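Nodard cell notebook, December

Back on the sim copy of the cell today, the real one being in pieces until the gearbox comes back from Mikusano. The plan was to sort out the gripper before anyone bolts anything to anything. The plan survived until coffee.

Complaint as inherited: fingers won't close evenly in the model. Left one arrives first and waits for its friend. I spent the morning suspecting the joint limits, which were fine, and then the mimic ratio, which was also fine, and then myself. The culprit was damping. Left finger joint had 19, right had 49. I can find no record of why. The changelog for that week says "tidied".

Set both to 19. Closed and opened it 70 times from a script while I ate lunch. Fingers now meet in the middle every time, according to the log.

Then on to the wrist camera, which had been sitting at whatever pose it got when the model was first imported. Moved it back and up a touch so that both fingertips stay in view with the gripper open. I want to be able to see the inner pads without guessing. 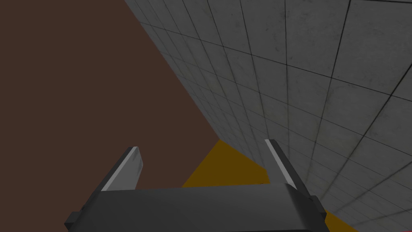 Wrist view, gripper open, nothing in it. Pale strips are the inner edges of the fingers.

Good enough to work with. The body eats the bottom of the view, and I can live with that. Pads read clearly against the brown and the yellow, less trouble than I expected. Colors are still the Zilora defaults and I refuse to spend another afternoon choosing a brown.

The wall texture is another matter. Tiles that size cost more to draw than the arm does, and the step time went up the day they were added. Left them in for now. If the frame rate drops again they go plain and untextured, and I will not be taking questions.

One thing still open. At step 211 of the Kırmızıgül pick routine the wrist gives a small twitch, same step every run, with or without a part loaded. Same before and after the damping change, so I can't blame that. Suspect a duplicated waypoint. Will dump the trajectory and look.

To do:
Copy the damping values into the main config (only in my branch so far)
Save the camera pose under a name a human could guess
Check finger travel against the real gripper once the arm is back together
Write down why, this time

4:40, script still running. Leaving it on.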